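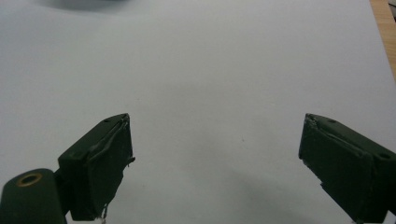 Como passar os seus destaques do leitor para um ficheiro de texto

Guia rápido, feito à pressa antes do clube de leitura de abril. Serve para quem lê clássicos em domínio público no Pelter e quer as citações todas num sítio só. Demora uns minutos. O computador tem de ter a aplicação Rellbridge instalada, versão 2 ou posterior.

O que é preciso
Leitor com bateria acima de 30%
Cabo USB (de dados, os de só carregar não servem)
Uma pasta vazia no ambiente de trabalho

Passo 1 – Sincronizar
Ligar o wi-fi do leitor. Menu, Definições, Sincronizar agora. Esperar que a rodinha pare. Se tiver lido o mesmo livro no telemóvel, sincronizar lá primeiro, senão ficam destaques de fora.

Passo 2 – Ligar o cabo
O leitor aparece como um disco. Abrir a pasta "notas". Lá dentro há um ficheiro por livro, com nomes horríveis, tudo números. Não mudar os nomes ainda!

Passo 3 – Copiar
Copiar tudo para a pasta do ambiente de trabalho. Copiar, não mover. Eu movi da primeira vez e perdi os sublinhados de um romance inteiro no aparelho.

Passo 4 – Converter
Abrir o Rellbridge, Ficheiro, Importar notas, escolher a pasta. Na janela seguinte marcar "Agrupar por capítulo" e desmarcar "Incluir marcadores". Codificação: UTF-8. Com outra qualquer os acentos vêm todos trocados e depois é corrigir à mão.
Carregar em Exportar. A mim saíram 1075 linhas, quase 131 citações de um só livro. Sim, sublinho demais.

Passo 5 – Limpar
Apagar os repetidos. Quando se alarga um destaque o leitor guarda o antigo e o novo, por isso aparece a mesma frase duas vezes, uma mais curta. Ficar com a mais comprida.

Problemas comuns
Pasta "notas" vazia: ejectar, reiniciar o leitor, ligar outra vez.
Faltam os números de página: a edição não os tem. As da Nultbridge costumam ter, as da Uçar só trazem posições.
O Rellbridge fecha sozinho: importar menos ficheiros de cada vez, uns dez.
Citações cortadas a meio: algumas editoras põem limite de cópia. Nos livros em domínio público ainda não me aconteceu.

Ejectar o leitor antes de tirar o cabo. Quem usa Linux, o menu Importar está em Ferramentas e não em Ficheiro, o resto é iqual.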